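Stulletti Community Help > Arms and Grippers > Setup and Calibration

Gripper stops short or lands behind tall items in a simulated table cell

Posted by meshcup_tom in May
3 replies, 200 views

I have a table cell set up in simulation, with a white arm and a black two-finger gripper. The job is simple tabletop picking with grocery and desk items. The flat items go fine. The tall ones don't. The gripper comes in over the blue carton and ends up a little behind it when it should be centered over the top edge.

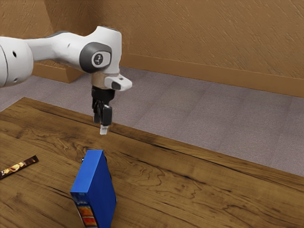 Approach position over the carton, fingers empty.

The offset is 13 mm in my log, always to the far side. I have reloaded the tool file twice and it made no difference. The table is at the height the Dirent setup sheet calls for and the arm base has not been moved. Before I start changing numbers by hand I would like to know what order people check things in. I also need a routine to run after each change so I don't break the flat items, which are working.

dirent_user_ohio

Check the tool center point first. If the tool file was made for different fingertips, the tip will be off by the same amount every time, and you only notice it on narrow targets. A flat bar forgives a lot. The top edge of a standing carton doesn't.

My order is this:

Step 1. Home the arm and clear any saved offsets. Old ones get added on top of new ones in the Dirent controller, and the screen shows only the last one entered.

Step 2. Bring the gripper down over the top edge of the carton at low speed and stop before contact. Look at it from the side and then from the front. If the pad lines up with the edge up close but the high approach point is off, your tool file is fine and the approach vector is tilted.
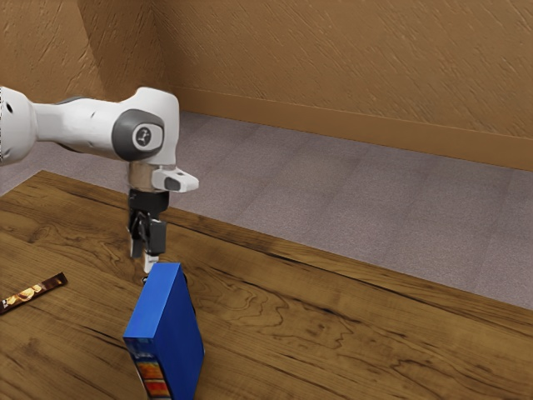

Step 3. Rotate the wrist half a turn and go back to the same point. If the tip moves to the other side of the edge, the error is in the tool. If it stays where it was, the error is in the base frame or in the carton's position.

Step 4. Change one value, save, and run the flat items again before you touch anything else.

Don't skip step 3. I did once and spent an evening moving the table when the table was right.

For the open container, use a separate approach. Come in through the mouth with the long finger in line with the container and give the rim plenty of room. Mesh is bad for contact checks unless the collision shape is right - a lot of models use a solid cylinder, so the finger gets stopped at an opening that looks clear. Switch on the collision view and see if the inside is hollow. If it isn't, rebuild the shape from the wall, the rim and the base as separate parts. 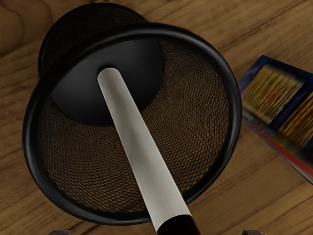
iwasaki_cells
Forum moderator, simulation and cell setup

Agree with most of the reply before mine. Two things to add.

The wrist test only works if the wrist is square to the table when you start. Set it with the level command and don't trust your eye, especially when the view is from an angle. If the wrist is tilted, the half turn will show an error that isn't in the tool file and you will end up correcting the wrong thing.

Second, item positions. If a tall carton has been nudged it can sit at a slight angle, and its top edge will no longer be where the item list says. Print the carton's position at the start of the run and again just before the approach. If the two differ, fix the contact settings before you go near calibration. I use 800 steps of settling time before the first move. The default was too short for tall items in my cell.

Keep a reference view of the table with the arm out of it too. It makes it much easier to compare item placement between runs. Save it from the same camera position each time, with the view tight enough that the grain in the wood gives you something to line up against.

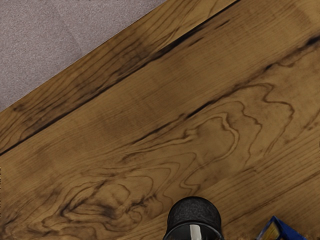

Settings to write down before you change anything

Tool offset, all 3 axes
Base frame
Table height
Settling steps
Approach speed
Collision shape for each item

Put the list in the same folder as the cell file. The Clevlow export does not carry the settling steps over, so type those in again by hand after you import.

gripper_newbie

same problem here, different arm. I just lowered the approach height and it went away. didn't test the flat stuff after though

meshcup_tom

Ran the wrist test with the wrist leveled first. The tip moved to the other side, so it was the tool file. It had the fingertip length from an older set. Fixed that and the carton approach is centered now, and the flat items still pass. The container shape was a solid cylinder as well. I have not rebuilt it yet.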